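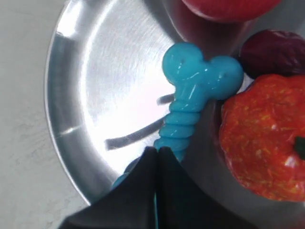
Software review: Helmy 2 grasp planning and wrist-camera toolkit

Issued by the Skultthorpe Centre for Applied Automation, Equipment and Software Reviews, 2020-02-06

Supplier: Nornell
Price as reviewed: £475 per robot, per year, teaching licence
Trial period: 18 working days
Overall finding: Recommended, with conditions

Purpose of the review

The Centre was asked by its member colleges to assess whether Helmy 2 is suitable for teaching and small research projects in which a single arm picks up household objects from a table. Members have until now relied on Willitz, which the Centre reviewed in August, or on code written by their own staff. The present review covers installation, camera calibration, object detection, grasp planning, motion and the tools provided for looking back over a run. It doesn't cover the supplier's conveyor package, which is sold separately.

Installation

Helmy 2 is supplied as one download for Linux. Installation on a clean machine took 90 minutes, most of which was spent on graphics drivers. The installer checks each part in turn and gives a plain message if something is missing. Staff who had used the first version will notice that the settings are now held in a single text file, where previously they were spread over several folders. Old settings files can't be brought across and must be typed in again. The Centre regards this as a fault in an upgrade for which existing users are charged the full price.

Calibration of the wrist camera

The calibration routine moves the arm through a set of poses above a printed board and works out where the camera sits in relation to the fingers. The result was good at the first attempt and remained good after the camera had been taken off and refitted, provided that the routine was run again. Helmy doesn't warn the user if the camera has been knocked. Willitz does, and reviewers missed the warning.

A useful addition is the finger mask. The closed fingers of a wrist-mounted gripper take up a large part of the lower half of the picture, and earlier software of this kind was inclined to treat them as an obstacle. In Helmy the user draws the outline of the fingers once when open and once when closed, and the software fills in the positions between. The outline should be drawn generously. A tight outline left a thin dark edge which the detector reported, from time to time, as an object resting on the table.

Object detection

Detection is the strongest part of the package on dull surfaces and the weakest on bright ones. The test set was deliberately mixed: toy fruit and other small items were presented on a plain table and on polished or brushed metal. On the plain table the outlines followed the objects closely, and small marks on the surface were ignored at the standard setting.

Polished steel was a different matter. A red object on a metal tray gives a second patch of red in the metal, and with the standard settings Helmy would often join the two into one large outline. The centre of that outline then falls between the object and its reflection, and a grasp planned there will close on nothing or strike the tray.

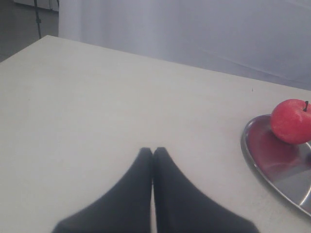 Apple on the steel tray, with its reflection spreading across the metal below and to the left. The gripper fingers are closed and empty.

The supplier's remedy is a setting named "shiny support", which asks the planner to discard any region that lies flat in the surface of the tray. With this turned on, false outlines became rare. The cost is time: each plan took noticeably longer, and very low objects were sometimes discarded along with the reflections. The setting applies to the whole workspace. It would be far more useful if it could be applied to the tray alone and the bare table left as it is, and the Centre has made this request to Nornell in writing.

Strong glare is not helped by the setting. Where the light on the metal is bright enough to wash out the picture, the detector simply has nothing to work with, and members should expect to adjust their lamps or the exposure of the camera.

Grasp planning

Helmy proposes several grasps for each object and ranks them. The reasons for the ranking can be read in a side panel, in words that a second-year student should be able to follow. Of all the features reviewed, this panel is the one most likely to be of value in teaching.

Sixty-two of the grasps attempted during the trial were made with neighbouring objects close to the target. In this group the planner was cautious. It preferred to take a long object by its narrow part, and it declined to plan at all where it judged that a finger wouldn't fit between two items. The clearance can be reduced by the user. Reviewers reduced it slightly and found the results acceptable, although a light object was occasionally nudged along the plate before the fingers closed.

Ribbed and stepped shapes deserve a separate remark. The planner fits smooth surfaces to what it sees, and a ribbed stem is treated as a smooth one. The grasp is normally sound, but the reported width can be a little too small, and a user who relies on that figure to confirm a successful grasp should allow some margin.

Motion and control

Paths were smooth and repeatable. The arm stops promptly when the force limit is reached and waits for the operator. Resuming afterwards requires the task to be restarted from the beginning, and no option is given to carry on from the last safe pose.

Run viewer

Each run is saved with its pictures, plans and joint positions, and the viewer shows them together on one timeline. Search is by time only. Files are large, and the manual, which runs to over 400 pages, says little on how to remove the old ones safely.

Conditions of recommendation

Helmy 2 is recommended for members whose work takes place mainly on plain, matt surfaces, and for all teaching use. Members who intend to work on metal trays or plates should request a trial licence and test with their own lighting before purchase. Members already using Willitz with satisfactory results need not change.

The Centre will look again at the "shiny support" setting when the next release is made available.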